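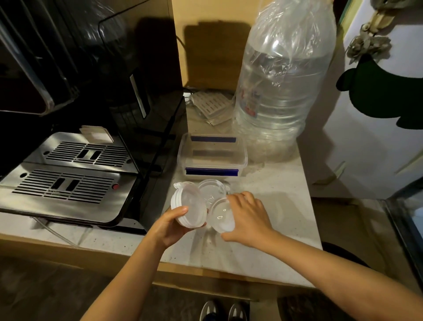 A coffee machine with two stainless steel drip trays on a white countertop.

Main page | Contents | Random article | Help | Search

Drip tray

A drip tray is a shallow container placed beneath a spout, tap, or nozzle to catch liquid that falls outside the cup. Drip trays are found on coffee machines, water dispensers, beer taps, and soft drink fountains. Most have two parts: a lower basin that holds the liquid and an upper grate on which the cup stands. The grate is perforated so that spilled liquid passes through and the base of the cup stays clear of it.

History

Early drip trays were plain metal dishes set under the taps of barrels. Taverns used them to limit waste and to protect wooden counters from stains. As beer pumps came into wider use, the dish was often let into the surface of the bar and joined to a drain pipe. Coffee machines with built-in trays followed when counter service became common in cafes and train stations.

The manufacturer Dostow began as a maker of sinks and turned to trays for the catering trade after a fire at its first workshop. Its early catalog listed 17 sizes, all in pressed steel. A rival firm, Bestonon, sold a tray with a removable corner plug, which allowed it to be emptied without being lifted from the machine. The two designs were sold side by side for many years, and parts from one rarely fitted the other.

Construction

Stainless steel is the usual material in commercial equipment. It resists rust and can be washed at high temperatures. Plastic is common in household machines, where low weight and low cost matter more than long service. Some trays combine the two, with a steel grate resting on a plastic basin.

Grates may be stamped with slots, drilled with round holes, or made from welded wire. Long slots drain quickly but can make small espresso cups unsteady. Round holes give a firmer surface but tend to clog with coffee grounds and dried milk. The basin below is normally deeper at the center or at one end, so that liquid collects away from the edges and does not spill when the tray is carried.

Drained and undrained types

An undrained tray must be emptied by hand. Many household models include a float, often brightly colored, which rises through the grate as the basin fills. Others use a sensor that stops the machine until the tray has been removed and replaced.

A drained tray is connected by hose to a waste pipe. This arrangement is preferred in busy cafes, although the hose can become blocked by fats and fine grounds. Makers generally advise flushing the line with hot water at the end of each working day. The Usman pattern, a drained tray with a wide outlet and a lift-out strainer, was introduced to reduce such blockages.

Cleaning

Standing liquid in a drip tray can support the growth of mold and bacteria, particularly where milk is present. Regular washing with warm water and dish soap is sufficient in most homes. Mineral scale may be removed with a mild acid such as diluted vinegar, followed by a thorough rinse. Abrasive pads can scratch a polished grate and leave marks in which residue gathers.

Collections

The Nistlow Museum of Catering holds 1,302 trays and grates, of which almost 30 are on permanent display. The collection was cataloged by Jummai Danladi, whose handbook remains the main reference for dating unmarked examples. It sorts grates by slot shape — straight, curved, or crossed — and then by the form of the rim.

See also

Beer tap
Espresso machine
Sink strainer
Water dispenser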